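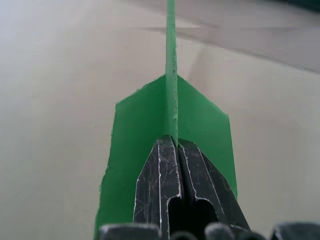
Wrist cam, green piece between the fingertips

Wrist camera grasp check too jumpy on thin parts?
Posted in Perception & Control, Sunday, October 13, 2024

rsaab_plinedham
Hi everyone, long post, so get a coffee! I've been rewriting the grasp check in our pick stack (we call the stack Nallent, after a street near the lab) and I'm stuck on thin stuff. The one up top is a good sample of my troubles: a strip pinched right at the tips, with that flat green panel spreading out on both sides behind it. My segmenter lumps the strip and the panel into one blob, the blob's center lands on the fingers, and the check says "held" with a score that bounces all over the place. Over 1042 logged grasps it flipped its answer mid-lift on 227 of them, and it's mostly thin parts. Would you fix the mask or smooth the score?

gestenach
Welcome back Ruba! I'd leave the mask alone and smooth the score. A median over the last 5 readings did wonders for us in September, and it's about two lines of code. Your fingers always sit in the same place in the camera view, so the blob being sloppy doesn't matter much as long as it's steady.

khasawneh_tools
Have to disagree with gestenach, sorry, and I say that as somebody who copied that median filter. Smoothing hides the flips and you find out at the place step. I'd crop to a small window just above the tips and fit a line to the strip there. You get its angle for free, and the planner will want that anyway. The strip is a slightly darker green than the panel, so you may have enough contrast, though I'd test it under your worst lighting before trusting it.

gestenach
Fair point on the place step. But a line fit on something that goes blurry farther up? I'd be nervous.

khasawneh_tools
Only fit the near part, where it's sharp. Ignore the rest.

siham_h
Siham Hourani here, I look after the controller side with Ruba. One thing she left out (she's too nice to complain about my code) is that the gripper width reading is noisy when it's nearly closed, and at the moment it gets the same weight as vision. Ruba, could you drop its weight for thin parts before you touch anything else? I can expose it as a parameter tonight.

rsaab_plinedham
Oh, that would be lovely, yes please! I'll replay the same logs with Siham's weight turned down, then try the cropped line fit on top, and keep the median as a separate switch so we can compare them fairly. The first 1000 grasps replay overnight, and I'll post the numbers in this thread.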